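Skivgate Paired Hand Grippers

Supplied by Usine, Hostville
Stock status: 3 sets ready to ship, further sets built to order

Skivgate is a pair of hand-held two-finger grippers for recording manipulation tasks. The operator holds one in each hand and does the job at a table. The recordings are then used to train a two-arm robot fitted with matching fingers.

What you get
Two grippers, left and right
Two sets of black fingers, one fitted and one spare
Cables for both grippers
Printed setup sheet

The fingers are a wear part. Expect scuffs on the faces after the first few days of use. We suggest checking them every 200 recordings and changing them in pairs. Replacement fingers are sold separately under part number 191.

The linkage pivots use brass inserts. The version sold before December had plain holes, and several customers told us they loosened. Older units can be sent back to Hostville for the change.

Choosing tasks
Achilleas Kourkoulas, who runs our bench work, recommends starting with ordinary household items on a plain surface. Power strips, plugs and cables are good second-week material. A thin cable is harder to pick up than most new operators expect, and a white one on a white table is harder again for the software to follow. Plan on some 200 recordings of a task before you try training on it.

Two-handed work with a power strip on a white tabletop:

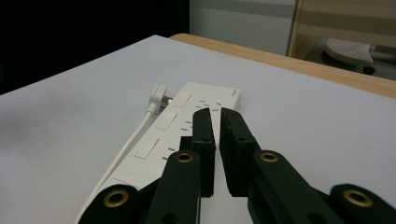
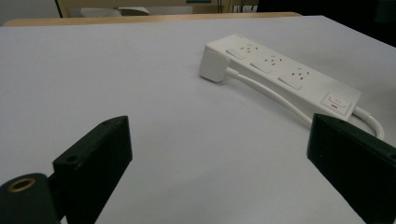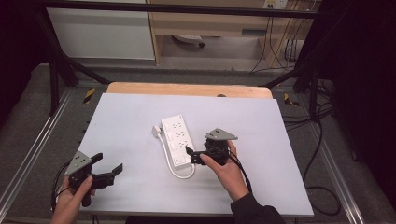 Operators should take a break between batches. Wrist fatigue shows up in the data as slow, uneven closing, and those recordings usually have to be thrown out.

The grippers are not rated for live electrical work. Unplug anything with a cord from the wall before recording.

Orders and quotes: Melina Sotiropoulos, Usine sales desk. Customers of Alexiou can order through their existing account.

Page updated 11 May 2021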